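手持ちグリッパーでの実演データ収集、手袋の左右の向きはそろえてから始めるべきでしょうか

投稿者：Rima Saab

いつもこちらの掲示板には本当にお世話になっております。長文になりますが、お付き合いいただけますと嬉しいです。

1月から、小さなチームで模倣学習用の実演データを集めています。両手に一つずつ手持ちのグリッパーを持って、机の上のものを片づけていく、よくあるタイプのものです。これまではタオルと巾着袋をやっていて、いまはニットのミトンに取りかかったところです。課題は「ミトンを2つとも桶に入れる」という、言葉にするととても簡単なものなのですが、いざ始めてみると迷うことばかりで……。

いちばん悩んでいるのは、開始時の置き方です。チームの一人は「最初は向きをそろえて、まっすぐ並べた状態だけで集めたほうが学習が安定する」と言い、私は「どうせ本番ではばらばらに置かれるのだから、最初から散らしておきたい」と思っています。予定している本数は最大2,000本で、集め直す余裕はあまりありません。途中で方針を変えると前半が無駄になりそうで、こわくて決めきれずにいます。

もう一つ、手首側のカメラの映像がけっこうぶれます。ゆっくり動かすように気をつけているつもりなのですが、慣れてくるとつい手が速くなってしまって。こういうぶれた区間は捨てるものなのでしょうか。それとも、そのまま入れておいてよいのでしょうか。

手元側と頭側の画像を貼っておきます。 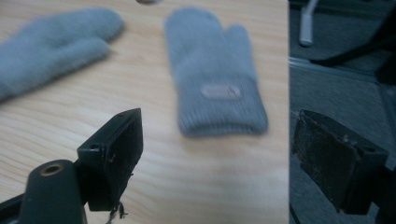
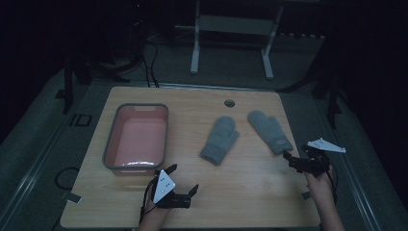

ミトン課題の作業中（1枚目はグリッパー側のカメラ、2枚目は頭側のカメラ）

ちなみに収録の管理にはGrorkariを使っていて、1本ごとにメモを付けられるようにしてあります。メモに何を書いておくと後で助かるか、といったことも、もしご経験のある方がいらしたら教えていただきたいです。どうぞよろしくお願いいたします。

Deividas Tamošiūnaitėさんの回答

こんにちは、楽しそうな課題ですね！ ニットものは私も去年ずいぶんやりまして、懐かしい気持ちで読ませていただきました。

置き方については、私はRimaさんの案に賛成です。ただ、「適当に散らす」のと「計画して散らす」のとではかなり違うので、そこだけ気をつけてみてください。人間が何も考えずに置くと、自分がつかみやすい向きにばかり置いてしまうんですよね（私は見事にそうなりました。親指がいつも同じ側を向いていて、あとで一覧にしてみてがっくりきました）。なので、収録の前に置き方の表を作っておくのがおすすめです。手首側の端が手前か奥か、親指が右か左か、2つが離れているか重なっているか。これを組み合わせて、順番だけ混ぜておけば、途中で本数が足りなくなっても偏りが小さくて済みます。2枚目の画像だと2つのミトンの角度が違っていますが、あのくらいの置き方も表に入っていてよいと思います。

それから、桶の位置も少しずつ動かしてあげてください。ずっと左の同じ場所だと、桶を見ずに「とにかく左へ運ぶ」ことを覚えてしまうことがあります。うちでは桶の位置が変わったとたんに、何もないところへ丁寧に落とすようになって、みんなで頭を抱えました。

つかむ場所は、手首側のゴム編みの部分に決めてしまうのも手です。指先側のふわふわした部分より形が読みやすくて、実演する人によるばらつきも減ると思います。2人以上で収録されるなら、なおさら先に話し合っておいたほうがいいですよ。

ぶれについては、全部捨てるのはもったいない気がします。運んでいる途中のぶれなら、私はそのまま残しています。困るのはつかむ直前と放す直前で、ここがずっと流れてしまっていると、何を見て指を閉じたのかが映像に残りません。つかむ前にひと呼吸だけ止まる、というのを決まりにしたら、うちではずいぶん良くなりました。ただし止まりすぎると、今度は動かない時間まで覚えてしまうので、本当に一瞬でかまいません。照明を明るくして露光時間を短くできるなら、それも試してみてください。

Rami Aklさんの回答

うちは最初そろえて集めて、後半で散らしました。問題なかったです。どっちでもいいと思います。ぶれは気にしたことがありません。

Carla Hattarさんの回答

お二人の回答のあとで恐縮ですが、メモのことが残っているようなので少しだけ書かせてください。

私がいつも書いているのは、実演した人の頭文字、開始時の置き方の番号、つかみ直しがあったかどうか、です。特につかみ直しは、あとから映像で探そうとするととても時間がかかります。つかみ直しのある実演は失敗に見えて消したくなりますが、私は残す派です。一度すべってもう一度取りにいく場面は、狙って集めようとしてもなかなか自然にはならないので、ぜひ大事にしてあげてください。ただ、桶の外に落として終わってしまったものは、別のフォルダに分けています。

あとは、ニットは毛が出ますので、指の面をときどき拭いてください。1枚目の画像でも、指のパッドのところに繊維のようなものが見えています。私のところでは、昼休みの前と帰る前に、粘着ローラーでころころするのを習慣にしています。小さなことのようですが、毛がたまってくるとすべり方が変わることがあって、午前の分と午後の分で閉じ具合が違う、ということが一度ありました。

最後に、いきなり本番の本数を集めず、まず置き方の表をひと回りした分だけで一度学習を回してみてください。結果がひどくても、どこでひどいかが分かれば十分です。そのあとで表を直すのなら、前半が丸ごと無駄になる心配もだいぶ減ると思います。寒い時期ですので、手首を冷やさないようにして、お体を大切に頑張ってくださいね。

投稿者からのコメント（Rima Saab）

皆さま、ご丁寧にありがとうございます！ 親指の向き、手元の記録を見返してみたら、私も見事に偏っておりました……。さっそく表を作って、桶の位置も加えてみます。メモの欄も今日のうちに直しておきます。ひと回り分の学習が終わったら、またこちらにご報告に伺いますね。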